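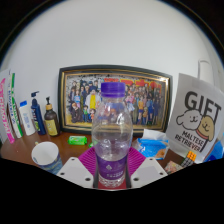
The bottle between the gripper fingers, low on the body, with the ridged mat under and behind it.

Bunden grasp software: progress report to the Flalilmont fund
21 September 2021
Prepared by Chenxi Lei

This was a really good stretch for us, and most of the news is on the perception side. When we wrote in February, the depth estimate fell apart on anything you could see through. Clear plastic bends whatever is behind it, and our old code kept placing the bottle back at the wall. The new version looks for the parts that aren't clear (cap and label) and builds the rest of the shape from those two. It's a simple idea and it has made a big difference to the poses we get!

The planner, Gredow, now takes its grasp height straight from that pose. It used to pick a point on the object's outline, and with a bottle the outline is the least trustworthy thing we have. We also rewrote the lens correction. The wide-angle view bows straight edges quite a lot, so the earlier straight-line fit for the table edge is gone and we fit a curve before unwarping.

We kept the tabletop busy on purpose. Pump bottles, a paper cup, a tissue pack and a framed group picture with lots of tiny faces all give the segmenter something to trip over, and the picture showing through clear plastic is the hardest case we have. 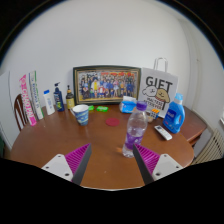
Bottle, red coaster and the rest of the tabletop, with the ridged finger pads in view.

On tooling, Wi (our replay viewer) can now step through a recording with the pose estimate and the planner's choice side by side. Chenxi wrote the first cut and the whole group uses it daily. Finding a bad label used to mean digging through log files, and now you scrub to the moment and look.

Still open: the small puzzle cube gets merged with its neighbors when they sit close, and the finger mask sometimes eats into the object at the point of contact. We have 90 recordings set aside for the mask work and will start there. The 2 code releases promised in the plan are tagged and ready for your reviewer, with setup notes included.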